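Home | Notebook | Parts | People | Log in

We use cookies to remember your settings. Accept / Manage

Bench notebook, November – cable sorting, second round
Entered 16:40

Aim: find out whether the Hattar cell can take over the spare-cable drawer. At present somebody in stores spends part of a morning on it. The chore is to pick up a bundled cable, put it in the carton, repeat.

Set-up unchanged from last entry. Two-finger gripper, wrist camera, pale table top. Planner is Sosen with the Tratport grasp settings. Najwa Chamoun swapped the finger pads before lunch and redid the zero.

Result: 71 attempts on tied USB cables, 23 failures. Sorted by cause:

– closed on one loop only, bundle swung and dropped: most of them
– pad caught the tail of the tie: a few
– depth estimate wrong on black cable, fingers shut short of it: the rest

The third kind is the one I would like to be rid of first. Black on a pale ground is easy to find in the colour image, so the position across the table is good. Height is poor. Thin strands return almost nothing to the depth sensor and the planner fills the gap with table.

Grasping at the tie is better than grasping at the plug. The plug is stiff and gives a clean edge, but the weight hangs off it and the bundle turns in the fingers. At the tie the loops are pressed together and behave more like one object. Loose cables not tried. I do not expect them to work with this gripper at all.

On the wider question: a person does this without looking and will also notice a bent connector. The cell does neither. For tied bundles of one type it could run overnight. For the mixed drawer, no.

Prulter have quoted 2,974 for softer pads. Holding off until the height problem is understood.

To do: try 2 approach heights with the same grasp point. Log finger current at closing. NC to check the camera mount for play.
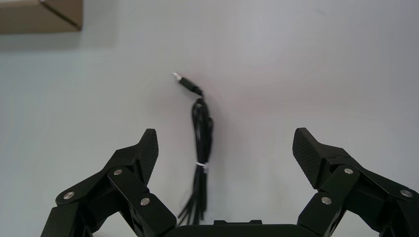
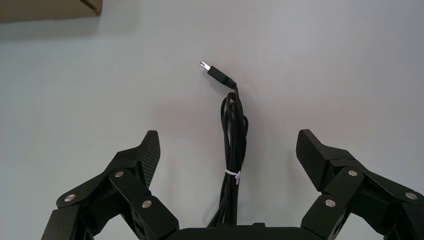 Black USB cable, white tie, fingers open either side. Carton top left in both.

Back to top | Contact the workshop | © Workshop notebook, all entries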